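Home Topics Tableware and Kitchen Play and Learning Index A-Z

Search this site Enter a word Go

Colored plastic bowl and cup sets

A colored plastic bowl and cup set is a group of light dishes, made in several bright colors and several sizes, which are sold or kept together. Such sets are used for picnics, for children's meals, for party snacks, and very often for play. In many nurseries and family homes the same set passes from the kitchen to the toy shelf and sometimes back again, so it belongs to two subjects at once: tableware and learning material.

Names

There is no fixed name. Shops write "picnic set", "rainbow bowls" or "snack bowls", and teachers often say "sorting bowls" when the pieces are used for exercises. The maker Piltatik sold its first set under the name Matlala, and in some schools this word is still used for any bowl of this type, also when it comes from another maker.

Shapes

The bowls are usually round and have no handle. Three general shapes are met most often. The flared bowl is narrow at the base and opens to a wide rim, and it stacks very well. The shallow bowl is broad and low, and is good for dry snacks or for small objects which the child must see all at the same time. The deep bowl has rounder walls and is preferred for soup or water. Some bowls have ridges or a ribbed band on the outside. These help the fingers to hold the bowl, and they also make it more stiff.

The cups are smaller than the bowls and mostly become narrower toward the base. A cup without a handle falls easily on its side when it is empty, and on a bare table it can then roll to the floor. A cloth slows it down.

Colors

The usual colors are red, orange, yellow, green, blue, purple and pink. Larger sets contain more than one blue, for example a dark blue, a sky blue and a turquoise. This is useful for older children, who can learn that one color name covers different shades. For the youngest ones it can be a difficulty - they put all the blues together and are not wrong. Two near shades of red or orange cause the same question.

The color of the background has influence too. On a white table the yellow pieces are seen less clearly in strong light, while a dark cloth makes nearly all of them stand out. Glossy plastic also reflects the ceiling lamps, and the inside of a bowl can look much paler than the outside.

Laying out a mixed set

For sorting and clearing exercises the pieces are put on the table in no order, with the sizes and colors mixed. Plain dark green cloth is a common choice.

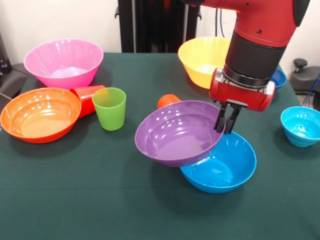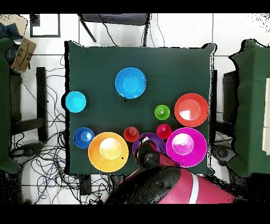
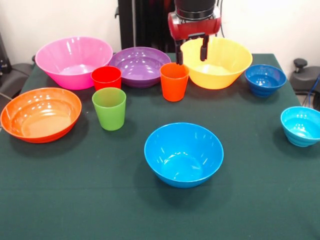 Jaanus Vasiliauskas has objected that a mixed layout is too much for a beginner, and that it is better to start with the cups alone and bring the bowls in later. Olesia Onyshchenko holds the opposite opinion. According to her, children notice the difference between a cup and a bowl first, before any color, and so both kinds should be on the table from the start. The handbook printed in Millden gives the two methods side by side and does not choose.

Nesting and storage

Bowls of one shape are nested, the largest at the bottom. When shapes are mixed, it is better to make a separate stack for each one. A shallow bowl pressed into a deep one can stick by its rim, and then it should be turned a little and not pulled. Cups make their own stack, or they are put upside down in the top bowl.

A nursery set in a cupboard takes little space. The Skultness set, which has bowls in 4 sizes, stands 40 centimeters high when it is fully stacked and weighs 395 grams.

Care

Most sets are washed by hand in warm water with a soft sponge. Rough sponges take away the gloss, and after this the surface holds stains from tomato or beet. Whether a set may go in the dishwasher or the microwave depends on the plastic, and the mark on the base should be read first. Pieces with a cracked rim are taken out of use.

See also: Nesting toys; Picnic ware; Sorting (early learning); Table linen

Article by Arben Petkov. Last changed 08/04/2022.

Contact Copyright and reuse Report an error Back to top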